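# Setberg recipe cards, README

Typed-up cards from the Setberg village hall cookery box. 427 cards, one text file each. Mostly cakes, puddings, a few soups. Still checking.

Fields: title, serves, oven, method, notes. Oven temps left as written, so gas marks and Fahrenheit mixed. 11 cards have no title, filed under "untitled". Spellings kept execpt where unreadable. 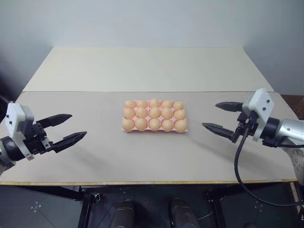 Laimutė Stankevičius wrote back that egg sizes are a mess in the older cards, and "large" in the sponge recipes should be read as today's medium or the middle sinks. Have put that in notes for 16 of them, rest to do.

Known gaps: nearly 30 cards stained, quantities guessed and marked with a ?. Dont bake from those without checking. Fixes to Kenna Moffat please.

Related

- Walten jam and pickle cards
- Vavari bread notes
- Setberg hall menus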